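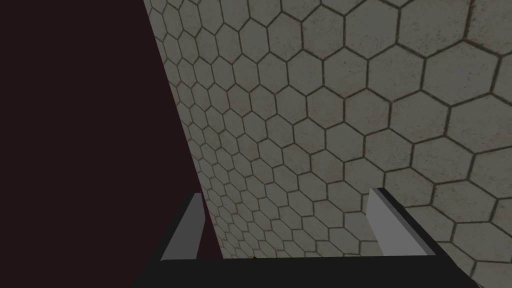 Figure 6.1 A surface covered in a hexagonal tile pattern.

Chapter 6
Covering the Plane

Zilley is a small town with an old public bath, and the bath has a floor that people come to see. The floor was laid with tiles of a single shape, repeated from wall to wall. The tiles meet edge to edge with no gaps between them, and no tile lies on top of another. A pattern of this kind is called a tiling, or tessellation.

Tilings are found in brickwork, quilts, honeycombs, and parking lots. In this chapter we ask which shapes can tile a flat surface and how we can be sure that the others cannot. You will need what you learned in Chapter 5 about the angles of polygons, and you should keep a ruler and protractor nearby.

6.1 Regular Tilings

A regular polygon has sides of equal length and angles of equal size. Suppose we want to cover a floor with copies of one regular polygon, placed so that corners meet only at corners. Look at any point where corners come together. The angles around that point must add up to 360 degrees.

The angle of an equilateral triangle is 60 degrees, so six triangles fit around a point. The angle of a square is 90 degrees, and four squares fit. The angle of a regular pentagon is 108 degrees. Three pentagons leave a gap of 36 degrees, and a fourth will not go in. The angle of a regular hexagon is 120 degrees, so three hexagons fit exactly.

What about polygons with more than six sides? Their angles are all greater than 120 degrees. Three of them would overlap, and two cannot close up around a point. We have now checked every case. Only the triangle, the square, and the regular hexagon give a regular tiling.

Builders often have to work with this fact in reverse. The town hall in Pokness has an entry floor of 911 hexagonal tiles, and along each wall the tiles had to be cut to make a straight border. Section 6.4 looks at how much tile is wasted in cuts like these.

Words to Know

tiling: a covering of a surface by shapes that leave no gaps and do not overlap

vertex: a point where the corners of tiles meet

regular tiling: an edge-to-edge tiling made from copies of one regular polygon

Before You Go On

Trace a scalene triangle onto cardboard and cut it out. Draw around it 20 times on a large sheet of paper, trying to leave no gaps. Label the three angles in each copy. Which angles meet at each vertex, and what is their sum?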